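Can a Robot Clean Your Room Yet?

By Palesa Radebe
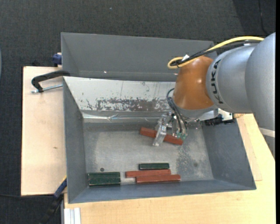 Photo: Hyun-seo Kwak / Eshun

I get a lot of letters from kids, and in September I got one I really liked. It said, "Dear Palesa, when can a robot pick up my toys so I don't have to?" Great question! I've wondered the same thing about my laundry.

The short answer is: not quite yet. The longer answer starts with a metal bin and a few colored bars.

Picking something up feels easy to you. You look, you reach, you grab. But try doing it very slowly. First your eyes find the thing. Then your brain works out which way it's lying, and your hand turns to match (you do that without even thinking about it!). Then your fingers squeeze just hard enough.

A robot has to do every bit of that with math. The red and green bars in the bin point different ways, and two of the green ones are lying right up against each other. Where does one stop and the next one start? You can tell at a glance. A computer can get that wrong.

People who work on this have a name for it. They call it bin picking, and it matters a lot in factories and shops, where parts often come in a big jumble.

My friend Kirsten Gauthier packs orders at a warehouse called Bostis. They have a robot arm there that moves boxes, and she says it's terrific at boxes. It can shift 600 of them before lunch. Then somebody gave it a bag of socks. It tried for 15 minutes and Kirsten finally did it herself.

Boxes keep their shape, you see, and socks flop all over the place. Your bedroom floor is mostly socks, I bet! Plus stuffed animals, puzzle pieces, a sweater, maybe half a cracker. A robot has to figure out what each thing is, how to hold it, and where it goes. And your room is different every single day.

So some chores are getting close. There are robot vacuums in lots of homes already, and they do fine until they meet a shoelace.

Try this: put on a pair of oven mitts, close one eye, and pick 40 crayons out of a shoebox, one at a time. Write and tell me how many you dropped. I dropped a lot.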